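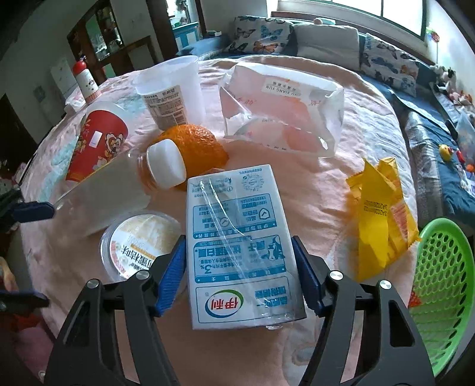 Figure 2. A milk carton held between the two fingers of the gripper at the household station.

4.2 Open day at Hernthorpe

The open day took place on May 8, 2019. Visitors to the household station were shown the tool used with everyday packaging on a cloth-covered table (Figure 2). Each session lasted 10 minutes. Visitors could ask for any item to be picked up, and most asked for cartons and bottles first. Soft wrappers and thin cups drew more questions, mainly on how hard the fingers press. We did not score grasps during the sessions. Written comments were collected at the exit and coded by 2 of the authors using the Numano scheme, as in the December visit.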